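**The Curnport Bypass** is a single-carriageway road that carries through traffic around the eastern side of Curnport, between the harbour roundabout and the Fatow turn-off. It is one of the most pleasant short drives in the district, with a long view over the estuary from the top of the hill!

## History

Before the bypass was built, every lorry bound for the docks had to squeeze down Mill Street, where two vehicles could barely pass. Queues on market days were legendary. The engineer Gudrun Sauerland drew up the eastern route, and the road opened in October 2000. Her best idea was the long, gentle curve at Chareonsuk Bridge, which spared an old orchard and still gives drivers a clear line of sight in both directions.
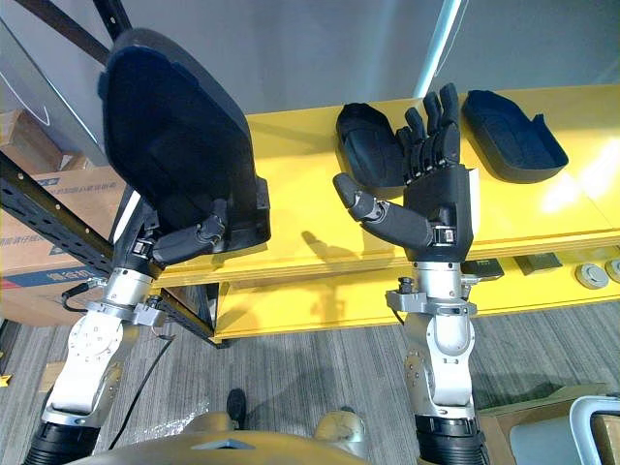

## Route and junctions

The bypass has 12 junctions, most of them simple side turnings. Heading north, it climbs steadily from the harbour, crosses the railway and then drops to the river. Chareonsuk Bridge is 57 metres long and has a separate path for walkers and cyclists (a lovely spot at high tide).

## Flooding and closures

The low stretch north of the bridge used to flood after heavy rain, and drivers were sent back through the town. New drains were laid under a scheme led by Marjan Ghasemi, and the work was a real triumph of patient digging. High-sided vehicles are still turned away from the bridge in strong winds, with the diversion signed from the harbour roundabout.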